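Worent Household Repair Records
Data card, release 2

Maintained by the Worent Repair Archive
Contact for this release: Xuelian Liang
Last updated: 2023-04-30

Overview

The Worent Household Repair Records are a collection of written service notes from small repair shops. Each record describes one visit by one customer with one item: what was brought in, what the customer said was wrong, what the technician found, and what was done. The records cover kitchen appliances, sewing machines, lamps, radios, bicycles, garden tools and home computers.

The collection is intended for people who study how everyday goods fail and how they are kept in use. It may also serve teachers of repair courses, writers of service manuals, and researchers interested in the language of the trade.

Contents of this release

The archive received 3000 paper service slips from three participating shops: Grullora, Bepari and Javance. After review, 2686 records were accepted. The remainder were set aside because the slip was unreadable, because it duplicated another slip, or because the customer had not given permission for its use.

The release contains the following files.

records.csv
One row per accepted record.

terms.csv
A list of trade terms and abbreviations found in the notes, with plain definitions. The list has 400 entries.

shops.txt
A short statement from each shop on its working methods and the kinds of items it accepts.

changes.txt
Corrections made between release 1 and release 2.

Fields in records.csv

record_id
A unique number assigned by the archive. It does not match the slip number used by the shop.

shop
The name of the shop that wrote the slip.

item_type
The general kind of item, chosen from a fixed list. Items that fit no entry are marked "other" and described in the notes field.

item_age
The age of the item in years as stated by the customer. Blank where the customer did not know.

complaint
The fault as reported at the counter. Customer wording is kept where the clerk wrote it down.

finding
The fault as determined by the technician.

action
One of the following: repaired, cleaned only, parts ordered, returned unrepaired, kept for parts, no fault found.

parts
Parts fitted, separated by semicolons. New and salvaged parts are marked N and S.

notes
Free text. Spelling has been left as written.

How the records were made

All slips were written by hand during normal business. The shops used their own forms, and these differ in layout and in the amount of detail requested. Grullora records the complaint and the finding in separate boxes. Bepari uses a single box for both, and the archive divided the text by hand. Javance introduced a revised form partway through the collection period. Slips on the older Javance form have no entry for item age.

Typing was done by two readers working separately. Where the two versions differed, a third reader consulted the slip and decided the wording. Words that could not be read are shown as [unclear]. A word that was crossed out by the writer is omitted, unless the correction changed the finding, in which case both readings appear in the notes.

Terms and abbreviations

Users should consult terms.csv before interpreting short notes. Several abbreviations have more than one meaning. "SW" stands for switch at Grullora and for sewing machine at Bepari. "NFF" means no fault found in all three shops. "Dry" refers to a bearing that needs oil in notes on fans and sewing machines, and to a poor solder joint in notes on radios.

Privacy

Names, addresses, telephone numbers and serial numbers were removed before typing. Technicians are not identified. In a small number of notes, a description of the customer's home or work was shortened. A person who believes that a record can be traced to them may write to the contact above and ask that it be withdrawn. Withdrawn records are removed at the next release, and their numbers are not used again.

Home computer records

Records with the item type "computer" follow the same rules as the others, with two additions. The parts field lists each memory module and drive separately, and the finding names the section of the machine concerned: power supply, board, processor, memory, drive, or case and wiring. A machine with no processor in its socket is entered under "processor" only if the customer's complaint relates to it. In all other cases the fact is placed in the notes.
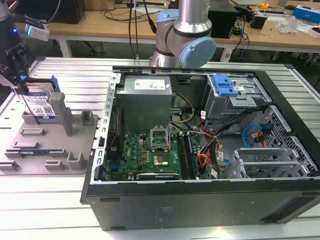

Known limits

The three shops are located in one region and do not represent repair work in general. Large appliances are almost absent, as none of the shops makes home visits. Items that customers repaired themselves or threw away do not appear.

Item age is reported from memory and should be treated with caution. Prices were not typed. The action "repaired" shows only that the technician considered the work complete, and the records do not state how long the repair lasted.

Terms of use

The records may be copied and shared for study and teaching, provided that the Worent Repair Archive is named as the source. They may not be used to rank the shops or to make claims about the quality of a manufacturer's goods. Attempts to identify customers or technicians are not permitted.

Corrections

Errors should be reported in writing with the record number, the field, and the proposed reading. Reports are checked against the paper slip. Accepted corrections are listed in changes.txt. Reports received by the end of May will be considered for the next release.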